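2025-11-24

Laundry, ground floor, unit 2. The one on the left was taken when I came down, so I waited for the middle one as usual. I keep these notes mainly for the settings, which I forget between loads.

Sorting was done upstairs. The bag held the pink cloth, the black top, the pale gray things and one small orange-brown item that I still have not assigned to a category. In July I would have run the pink separately. It has been through enough cycles now that I no longer bother, and the pale things have not changed color.

Detergent: none carried. The machine doses its own detergent and softener, and the sticker on the front says as much in Chinese (无需手动添加) and in smaller English. I used to add half a cap of Nutero anyway. Shuk-fan Wu told me to stop, on the grounds that the extra suds cause a longer rinse. I have no measurement to support this, but the towels are less stiff. 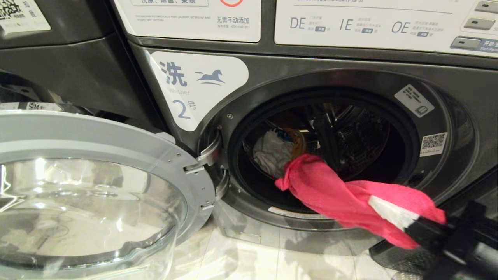 The pink cloth is the long one and it always ends up underneath everything else. Pulling it by one end brings the rest forward against the rim, where a sock can fold into the rubber gasket. I lost one there in July and found it two loads later. Procedure since then: ease the cloth out slowly, then run a finger around the gasket, bottom half first.

Error codes, copied from the fault guide so that I have them upstairs: DE, IE, OE. My working notes, from use and from Shuk-fan:

DE: door. Open it, check for fabric on the seal, close it firmly.
IE: water going in. Report it.
OE: water going out. Report it, and do not open the door to look.

I have had DE twice and the other two never.

The button beside 加强洗 is the intensive wash. I did not use it today. It suits bedding and the mats from the Priver flat, and for ordinary clothes it only adds time. Start/Pause is the large one below it. 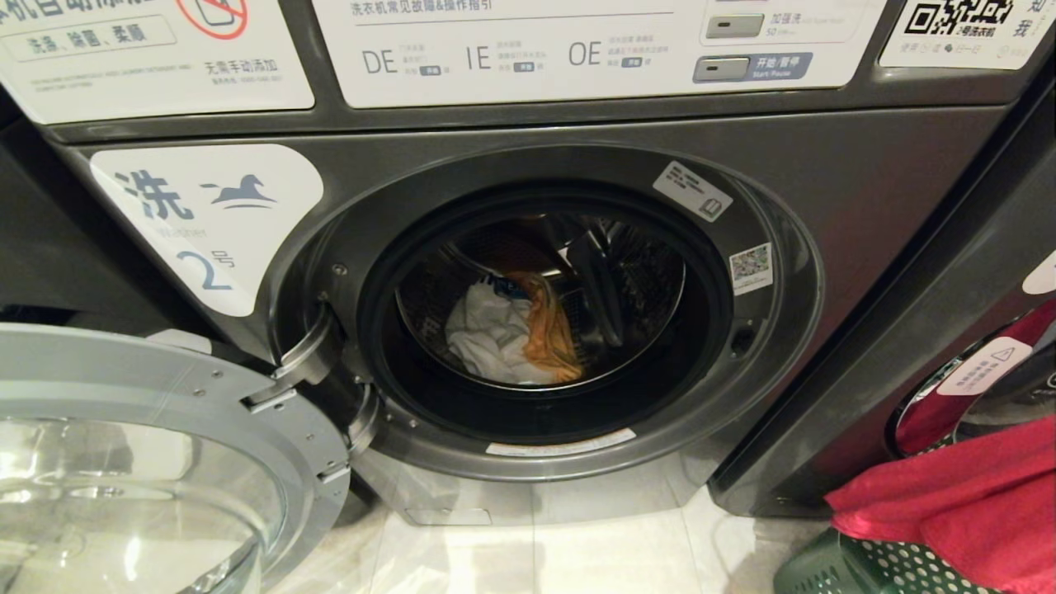

Money and supplies

Laundry balance before: 3000. Balance after: 2253. That includes the dryer and one top-up of softener sheets from Skaritz, which I should stop buying for the same reason as the detergent.

The door on unit 2 needs a firmer push than the ones on either side. It can look closed while the latch is still short of its position. I press on the rim near the catch and keep my hand off the glass. 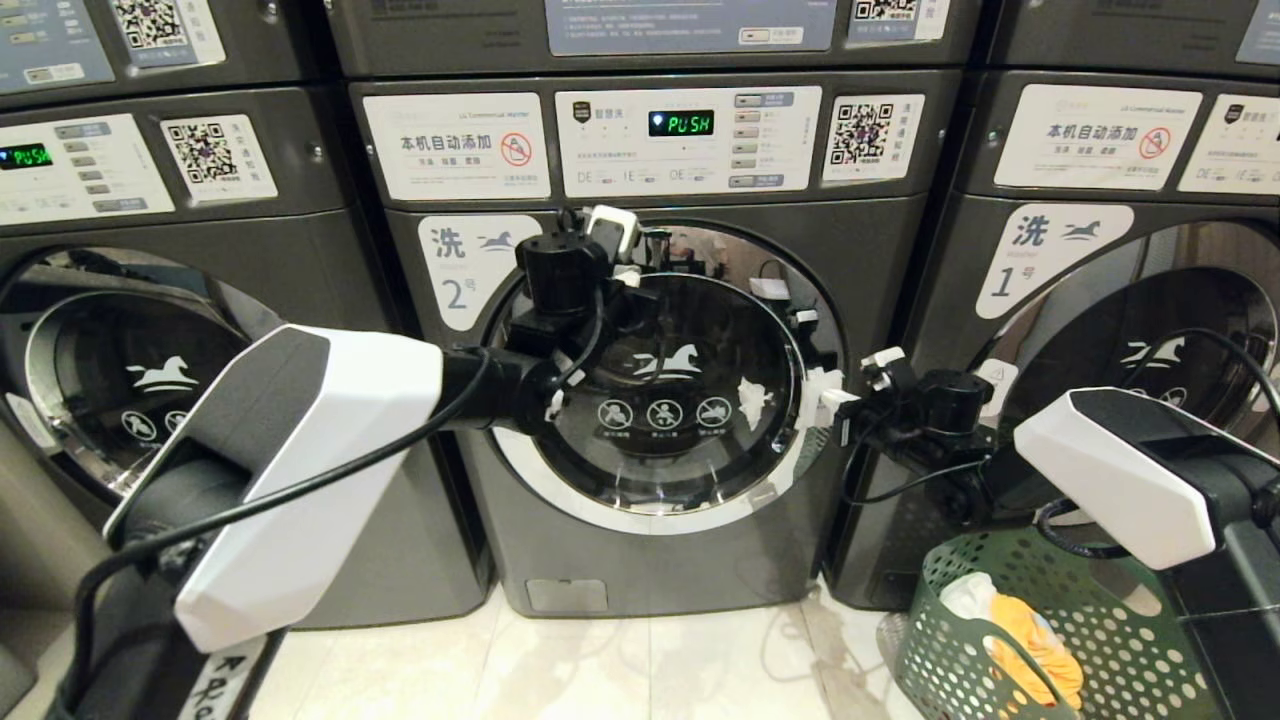
Shuk-fan prefers unit 3 and says the spin is better. I cannot detect a difference. Both leave heavy cotton at the same dampness by touch, and a proper comparison would need a scale and two identical loads, which I do not have.

To do: buy a second mesh bag, move the socks into it, decide about the orange-brown thing. Sheets next time, intensive wash, nothing else in the drum.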